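Grippers, Hands and Paper: What We Learned Putting Two Grippers on the Same Desk
Speaker notes, Myrto Kokkinos

Slide 1 – Title
Say hello, thank Loukia Pappas for the invitation. Mention that I can stay until 4 pm if people want to try the hardware in the hallway. Get going quickly, the demo at the end needs time!

Slide 2 – What we wanted to find out
We had two grippers on loan to the lab in Grornthorpe. The Getach is a parallel jaw with rubber pads. The Urnico has three soft fingers and looks a bit like a squid (wait for the laugh, move on if there isn't one). Same arm, same Meireles controller, same wrist camera for both. I wanted to know which one I'd pick for thin, floppy household stuff: paper, envelopes, folded cloth. Everybody shows you a gripper lifting an apple. I love apples, but my desk is covered in paper.

Slide 3 – The setup
Go through it fast. Arm bolted to the bench, camera above the wrist, jaw speed the same for both. We ran 300 grasps in all, split evenly between the grippers. Mention the cable problem in February, when the Meireles kept dropping its connection whenever the wrist rolled past a quarter turn. We repeated everything from that week.

Slide 4 – Getach results
The jaw is wonderful on anything with a stiff edge. Card stock, book covers, folded towels if you come at the fold. Play the short clip of the towel here – I still enjoy it. Flat paper on a flat table is where it struggles. The pads come down, the sheet slides, the jaws close on air. Tilting the approach helped a lot, and I wish we'd tried it sooner.

Slide 5 – Urnico results
Soft fingers drag the paper toward the middle until it buckles, and then they have something to hold. So cool to watch! The price is creases. If you're handling somebody's letters, that matters. Also slower to let go, and the fingertips pick up dust, so we wiped them between batches.
Don't read the table out loud. Point at the envelope row and let people look.

Slide 6 – How people do it
This is the part I got most excited about, so keep an eye on the clock. Before tuning any more grasps we looked at head camera footage of people doing small household jobs.
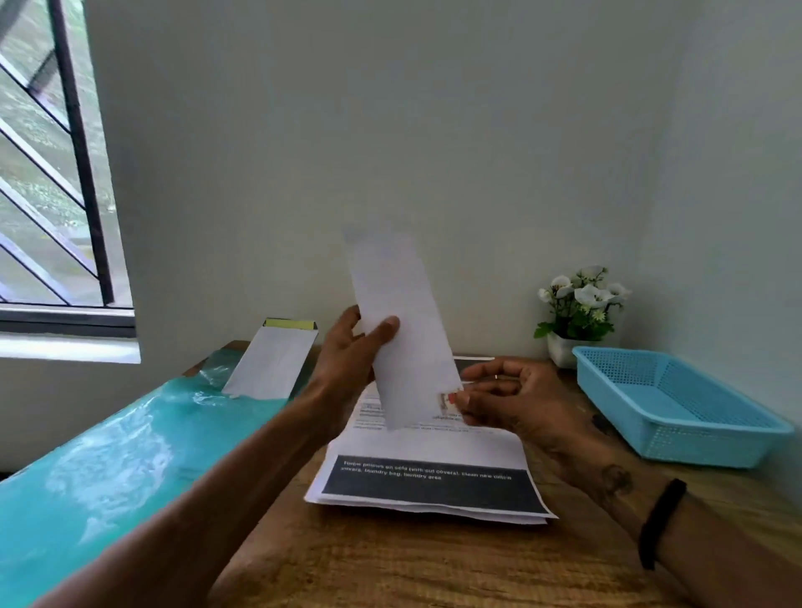
With an envelope, people share the work between hands. One holds, with a thumb flat across the front, and the other only needs a corner. A single gripper has to do both jobs with one contact, and we'd been blaming the pads for that. Ask the room: who here has tried a second arm just for holding?

Slide 7 – What I'd pick
Getach for edges, Urnico for loose sheets you don't mind creasing. If I could order one thing tomorrow it would be a second arm with a plain flat thumb.

Slide 8 – Next steps and questions
Two-arm trials on the same bench, same controller settings. Loukia wants plastic bags added to the list and she's right, they're awful. Grasp logs are available to anyone who asks, just give me your email at the break.
If no questions come, start with run 151, the one where the Urnico picked up two sheets and set them down one at a time. We have no idea how, and I'd love to hear theories.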